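Laundry Folding on the Bed: Questions We Get Asked

Most of what follows came in through the suggestion box outside the Flillham laundry room. Some of the slips were legible. The rest we have answered according to mood.

Why fold on the bed at all? I own a table.

Then use your table, and well done. Most rooms in Flillham have a desk the size of a tea tray, and the bed is the only flat thing big enough for a T-shirt with its arms out. It is also where the clean laundry was going to spend the week anyway. 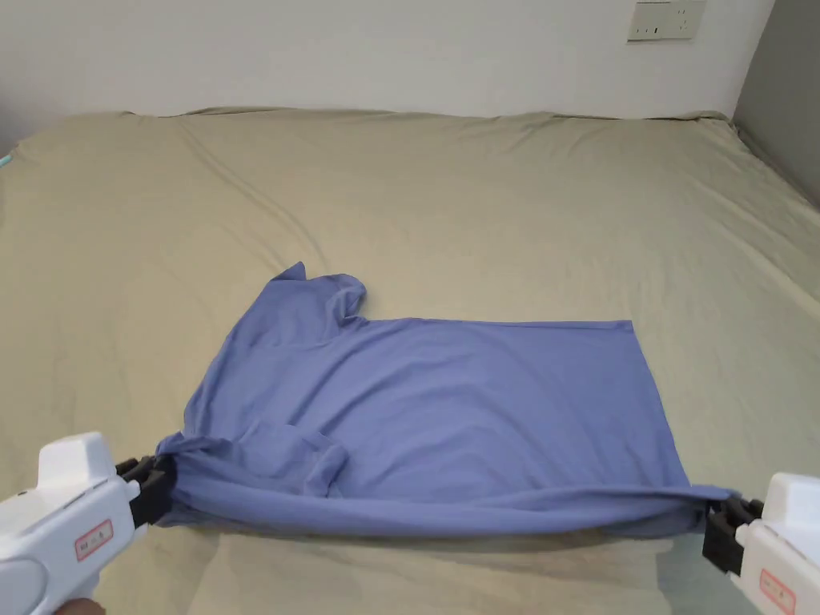
Flillham House Residents' Laundry Club

How do I start on a T-shirt?

Lay it out and take hold of the hem at both ends. Pull until the body of the shirt lies flat, then let go and deal with whatever the sleeves have been doing in the meantime. They will have bunched up near the collar. Smooth those out before you fold anything, or you will be folding a lump, and the lump will be there when you put the shirt on.

My hem keeps rolling itself into a rope.

Jersey does that. Pull it straight, run a palm along it and move on. Ironing the hem of a T-shirt is between you and your conscience – the club has no position.

Do I have to make the bed first?

Pull the sheet reasonably tight. Creases underneath are no great harm, but a thick duvet swallows small items, and socks have gone in and not been heard from until October. If you do fold on top of a duvet, keep the shirt toward the near side where you can reach all of it.

Where should I pinch?

On a seam, if you can find one. A shoulder seam or a side seam holds its line when you lift it. The middle of the shirt just makes a little tent.
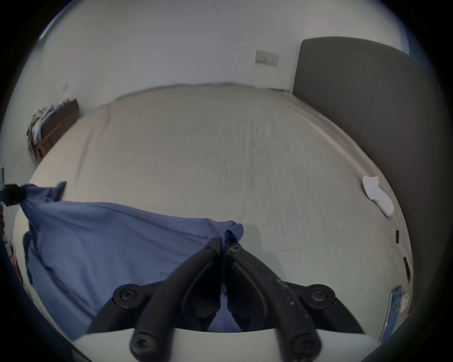
What is the Pinto fold?

The one on the card taped above dryer 2. Shirt face down, one side in to the middle, sleeve back on itself, same again for the other side, then hem up to collar. It was brought to us by a former resident of the Pinto wing and has been argued over ever since. If you prefer to fold in thirds, please do it quietly.

How long should one shirt take?

Shahram Shahbazi holds the house record with a basket of 20 shirts during a single spin cycle. The judging was friendly and the collars were a disgrace. Take as long as you like.

Can I leave one shirt crumpled in the corner of the bed and come back to it?

You can, and you will find it there at bedtime, when it gets moved to the chair. We suggest doing the crumpled one first. This advice is widely ignored, including by the person typing it. 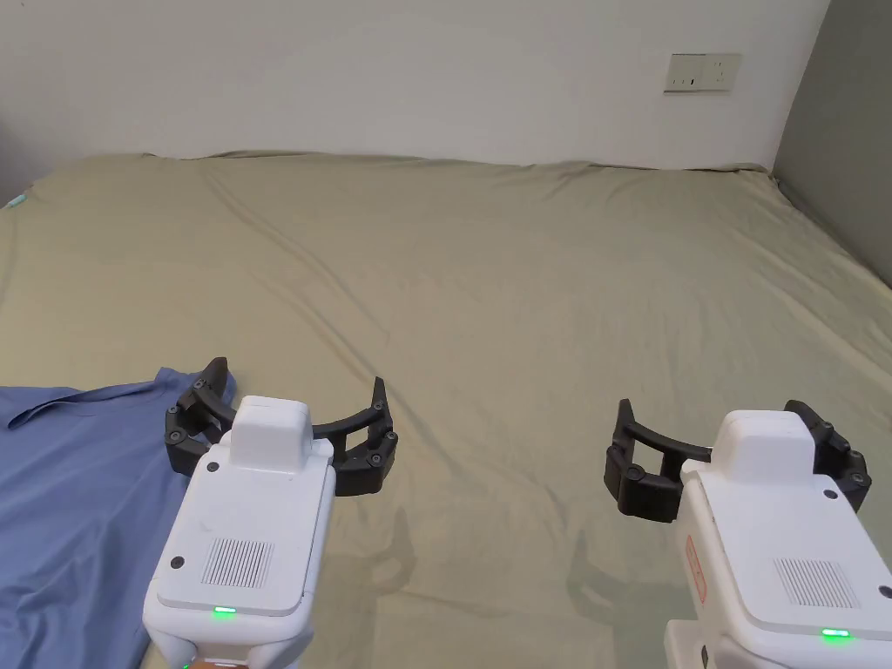 Blue shirt, green sheet, still some way to go.

Does the club fold other people's laundry?

No. We tried it for one term and the correspondence over a missing pillowcase is still going on.

When do you meet?

Thursday evenings in the Trerell common room, after the dryers stop. Bring something clean. Fitted sheets are welcome, but only after nine, when the people who get upset about them have gone home.

I have a question that isn't on this page.

Put it in the box, or push it under the door of room 468. Please sign it – the last one just said "why", and we didn't know who to send the answer to.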